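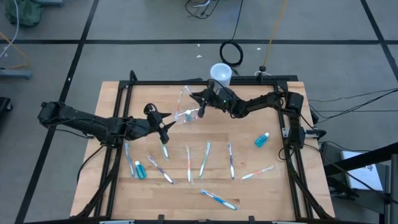
When did the market at Moulin get its charter?

The usual answer is 1479, from the copy in the parish chest, but the original grant is lost and there may well have been a market before that.

Posted by hollowlane
I'm writing a short piece on the place for our local history group and every book gives a different year. One says 1199, the next says 1479, and neither gives a source I can follow up.

Posted by pipe_roll_pete
The 1199 date comes from the Valtonwood cartulary. There is an entry where the lady of the manor, called Medum in the Latin, gives the monks the tolls of her fair for the good of her husband's soul. The Victorian editor took "fair" to mean "market" and everybody has copied him. A fair was held once a year, a market every week. They needed separate grants and you can't use one to prove the other.

Posted by D Paiva
I don't agree with that. The word in the manuscript is mercatum, and the editor translated it badly in one place and properly in another. If she was giving away market tolls in 1199 then she had a market in 1199, charter or no charter. Plenty of lords held them by custom and only bought the paper when somebody challenged them.
Daiane Paiva

Posted by pipe_roll_pete
Which folio? I've only got the printed edition and it has feria.

Posted by D Paiva
Folio 683, lower half. The printed edition runs two entries together, so you have feria from the first and the grant of tolls from the second. I went through it when I was working on widows who held land in their own right. She turns up in several disputes and usually wins.

Posted by hollowlane
This is more than I hoped for. Was she a real heiress or just looking after it for a son?

Posted by D Paiva
Heiress. It came from her father. She paid the king a fine so that she wouldn't be made to marry again, and after that she ran it for the rest of her life. The son only appears as a witness.

Posted by oldferryman
The books I grew up with give all the credit to the son. His name is on the plaque by the bridge as well.

Posted by pipe_roll_pete
The plaque is wrong on nearly everything, so I wouldn't lean on it. I'll give way on folio 683 if the reading is as you say — but I still think 1479 is the only safe date for a chartered market. The copy says "as of old", and clerks put that in whether it was true or not.

Posted by D Paiva
Sometimes they did. Here the tolls listed in 1479 are the same ones she gave away, down to the penny on each cart of salt. I find it hard to put that down to a clerk's habit.

Posted by pipe_roll_pete
Salt was tolled everywhere. We won't settle that one.

Posted by hollowlane
I'll put "a market by 1199, chartered by 1479" and mention that the first part is argued over. Does anyone know if the cartulary can be seen without an appointment?

Posted by oldferryman
You need to book. They moved it to the Teltport record office and the reading room is small. It closes for most of December too, so leave it until the new year.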